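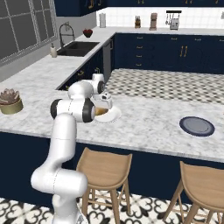

The Long Life of a Loaf

My grandmother kept her bread in a drawer. It was a deep one with a tin lining and a sliding lid that squealed, and if you heard it squeal after nine in the evening you knew somebody was making toast. I have lived in five apartments and one house since then and never had a drawer like it, and I still think about that drawer more often than I think about most of the furniture I have owned.

I bring it up because I spent a good part of August in Padley, a small town with one stoplight and two bakeries, trying to find out what people do with bread on the second day. The first day takes care of itself. You carry the loaf home under your arm, you tear the end off in the car (everyone does this, please don't write in), and supper is more or less settled. But a good loaf with nothing in it but flour, water, salt and a bit of sourdough starter begins to change its mind by the next morning, and by the third day it could hold a door open.

The older of the two bakeries is called Dratska, and it has been on the same corner for 44 years. The ovens are lit at half past three in the morning and the shop opens at six, and by then there is a line, mostly people in work boots and a few in slippers. I went on a Tuesday, their rye day. The rye is a dark, square, stubborn thing that they ask you not to cut until the following day, and there is a handwritten card by the register that says so. I cut mine in the parking lot. It was gummy in the middle and stuck to my pocketknife, and I felt that the card had been very fair with me.

By the next afternoon it was a different bread altogether, firm and a little sour, with a smell like malt and damp hay. I ate it with cold butter and sliced radishes on the back step of the place I was renting. I could have gone on eating it for a week, and in fact I did.

Wheat loaves are less patient. What happens inside them is called staling, and for years I thought it was simply a matter of drying out, the way a towel does. Drying is part of it, but the bigger part is the starch, which softens and swells in the oven and then slowly firms itself back up as the loaf sits. This goes on even in a sealed bag, and it goes on faster in the refrigerator than on the counter, so if you have been keeping your bread next to the milk all these years, I am sorry to be the one to tell you. Heat loosens the starch again for a while. A whole loaf gone hard can be run quickly under the tap, crust only, and put in a hot oven until it crackles. Eat it right away, though — it won't give you a second chance.

Freezing is the other answer, and I used to be snobbish about it. Then I read through the recipe cards at the Simiyu Library, two streets over from the bakery, where they keep a collection of 339 cards left by Padley households going back several generations. I asked to see the ones on bread and was brought a shoebox. Once home freezers came to town, card after card said the same thing in different handwriting: slice first, wrap well, toast from frozen. One added, underlined twice, "do not let it thaw in the bag."

The cards from before that time are my favorites. There is a bread soup with cabbage and caraway that calls for "heels, as many as you have." There is a pudding with sour cherries, and a sort of dumpling made from crumbs and browned onion that I have now cooked three times and still can't get to hold together. Crumbs turn up everywhere, on noodles, on cauliflower, under a roast to catch the drippings. Very few of the cards give amounts. You were expected to know.

The younger bakery, Clidance, has taken to selling its day-old loaves as croutons and as a coarse toasted crumb in paper bags, and I brought home more of it than my suitcase wanted. Fry a handful in olive oil for five minutes with a clove of garlic and put it on nearly anything. I had it on a soft egg this morning.

If you would like to try the soup, it goes like this, as near as I can work out. Soften an onion and half a small cabbage in plenty of butter, with a teaspoon of caraway, until everything slumps. Add stock to cover and let it bubble gently for 30 minutes. Break in your heels of bread, rye if you can get it, and leave the pot alone with the lid on until the bread gives up. Salt, a splash of vinegar, sour cream if there is any in the house.

It thickens overnight, and you may need to let it down with a little water before you warm it up again.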